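4.3 Setting levels for a live acoustic session

Complete section 4.2 (stage box and cabling) before you start. The steps below assume a Mornard desk running the Gellimbridge session template, with one vocal microphone and one guitar.

1. Turn both channel gains fully down and set all faders to the zero mark.

2. Switch on phantom power for the vocal channel only. Wait until the channel light stops blinking.

3. Ask the singer to perform the loudest chorus of the set at full voice. A spoken check reads too low and leads to clipping later.

4. Raise the vocal gain until the peaks reach the upper green segments. Back off if yellow shows for more than a moment.

5. Repeat steps 3 and 4 for the guitar, with the player strumming.

6. Press STORE and hold it for 2 seconds. The scene name appears on the display.

Caution: Never plug in or remove a microphone while phantom power is on. Mute the channel, switch the power off, and wait for the light to go out.

Note: Headphones rated at 600 ohms will sound quiet on the front jack. Use the rear output for these.

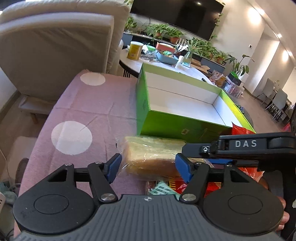
Can the monitor mix be changed after the scene is stored?
Monitor sends stay live at all times, so you can adjust them during a song. The stored scene keeps the old values until you press STORE again.

4.4 Recording the broadcast feed

The broadcast feed is taken after the main fader. Any fade you make in the room is also heard in the recording - use the Plistside output if you need a separate mix.

1. Select BUS 6 on the output page.

2. Set the limiter to SOFT. HARD is meant for full bands with drums.

3. Arm the recorder and check that the counter is moving.

4. For an unattended start, enter the time in 24-hour form, for example 2145 for a quarter to ten at night. Do not type a colon.

Note: A timed start is canceled if the desk is restarted. Enter the time again after any loss of power.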